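关门这件小事，又折腾了一晚上

写在10/8/18，窗外下着雨，茶泡到第三遍已经没什么味道了，可我还是想把今天的进度记一笔，不然过两天准忘。

我们这个小项目叫Tedine，说白了就是在仿真里一遍一遍地遥控机器人跟门打交道，把每一遍都存下来，给后面的模型当示范。听着挺酷吧？做起来特别像小时候抄生字！目前存了835条，我和Obsa Feyisa分头过了一遍，挑完剩下400条，其余的要么中途手抖，要么夹爪在门边上磨蹭太久，看得人直着急。

今晚用的还是这扇带凸起镶板的木门：
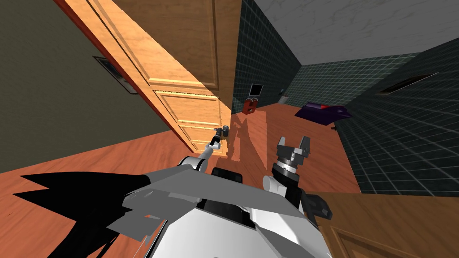
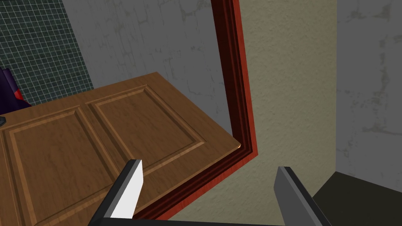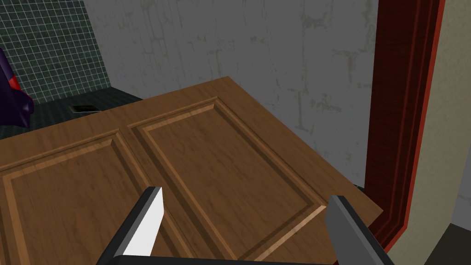 说到挑数据，我和Obsa的口味差得挺远。他喜欢干净利落的，手伸过去一气呵成；我呢，总舍不得删那些犹豫了一下又重新对位的（可能因为我自己操作起来就是这个样子，哈哈）。后来Marilou Macapagal给我们出了个主意，让带犹豫的单独放一个文件夹，先训一版不含它们的，再训一版含的，比一比再吵架也不迟。现在那个文件夹里有203条，名字是我起的，叫“慢慢来”。

还有一个老毛病得提醒自己：起始姿势不要老是一样。上个月我图省事，每次都从同一个位置开始，结果模型换个角度就发懵，白白重录了好几个晚上。现在我每录一条就挪一挪，麻烦是麻烦了点，心里踏实多了。

明天打算先把标注的时间点对齐，再接着录。茶凉了，睡觉去。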